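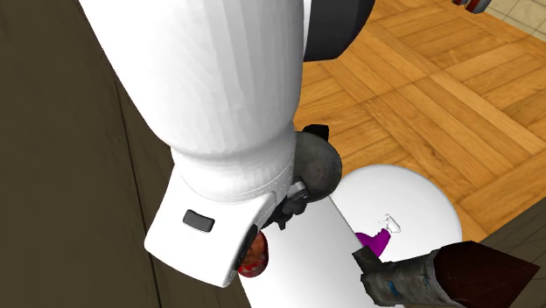
Figure 6-1. Simulated view of the wrist and gripper over the work surface. Round red object at the underside of the wrist housing.

6. Matching the simulated cell to the real arm

This section covers loading the Sondstead cell model, setting the gripper offset, and running the first grasp check. Finish section 5 (joint zeroing) before you start. Do not connect the simulator to a powered arm until step 14 is complete.

6.1 Before you start

Close any other session that uses port 738. Only one copy of the Bisel simulator can hold the port.
Have the offset sheet for your gripper at hand. The serial number on the sheet must match the one on the gripper.
Set the controller to OFFLINE.

6.2 Loading the cell model

1. Start the simulator and open the Cell menu.
2. Choose Load, then select the Sondstead cell file.
3. Wait for the status line to read READY. On a first load the textures are built and this takes longer.
4. Set the physics rate to 1000 steps per second.
5. Open the Arm tab and press Home. The arm moves to its start pose.

Note: If the arm drops when the physics starts, the gravity setting in the cell file and the one in the Arm tab do not agree. Set both to ON and reload.

6.3 Setting the gripper offset

6. In the Tool tab, choose the gripper model. Leave the wrist model at its default.
7. Enter the X, Y and Z offsets from the sheet, in millimeters. Type the minus sign where the sheet shows one.
8. Set the tool rotation to 90 degrees.
9. Press Apply. The wrist view redraws.
10. Orbit the view until the linkage between the wrist and the fingers is in sight. Check that no part of the linkage passes through the wrist housing when you open and close the gripper with the slider.

Caution: Do not correct a visible overlap by changing the Z offset by eye. The same value is sent to the real arm. Go back to the sheet and check the entry.

6.4 Grasp check

11. Load the kitchen object set. Objects are placed at random, so the layout will differ from Figure 6-1. The plate may hold other items.
12. Pick a round object from the list and press Grasp. Leave the grip force at the default.
13. When the motion stops, turn on Contacts in the View menu. Contact marks should show on both fingers. With the wrist low over the work surface, the housing can hide most of the object. Orbit to a low side view before you read the marks.
14. Press Save Check. The file is written to the log folder and the OFFLINE lock can now be released.

Note: Parts of the arm close to the view camera may fill much of the window. This has no effect on the check. Move the view, not the arm.

6.5 Faults

Code 569, contact lost. The object left the fingers before the motion ended. Check the tool rotation (step 8), then repeat from step 11.
Object sinks into the fingers. The physics rate is too low. See step 4.
Wrist meets the work surface. The surface height in the cell file is wrong. Measure the real surface at each corner, enter the highest value, and reload.
Grasp button is gray. No object is selected, or the arm is not at Home.

Repeat 6.3 and 6.4 after any gripper change, and after the arm has been unbolted from its base.

Section revised 2024-02-18, N. Probert. Checked by T. Evangelista.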